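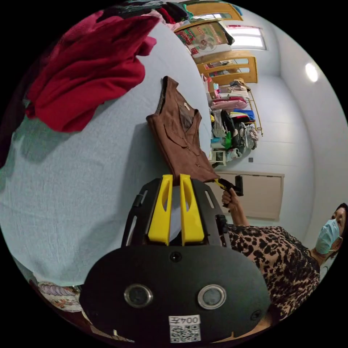 Steaming a brown vest before folding. The hand-held gripper, with its yellow fingers, is at the hem.

Sundent moves garment finishing data work into the home

8 December update from the Testberg project, which is run by the clothing care firm Sundent. The firm has extended its automation programme to garment finishing, the stage at which clothes are steamed, checked and folded before they go back to the customer. Staff who used to do only the finishing now also record it, using a hand-held gripper in place of one hand for part of each garment.

The recordings are used to train the folding arms at the Meltitz site. Three arms are in place there and handle flat items such as sheets and pillowcases. Vests, blouses and anything with buttons are still done by hand.

Ermelinda Baptista, who manages finishing, said the job has changed in pace more than in content. A vest is laid flat, the hem is held and the steamer is brought in from the side. With the gripper the same task takes longer, and the piece rate has been replaced by an hourly one for recorded work. "People were losing money on every slow garment, so the rate had to go first," she said.

The project has logged 1504 garments and the target for the first stage is 3000. Each recording is checked by a second worker, who marks dropped hems, missed creases and any moment where the fingers slip off the cloth. Thin fabrics give the most trouble - the fingers tend to pick up the sheet underneath as well.

Hạnh Bùi, a finisher with the firm, said her wrist tires sooner with the tool than without it. Recorded work is now limited to three hours a shift, with ordinary finishing or checking for the rest.

Sundent said no finishing posts will be cut during the first stage. Boris Angelovski, who speaks for staff on the project, said he had asked for the same promise to cover the second stage and was waiting for a written answer. Steamed garments with buttons are due to be tried on one arm at Meltitz once the target is reached.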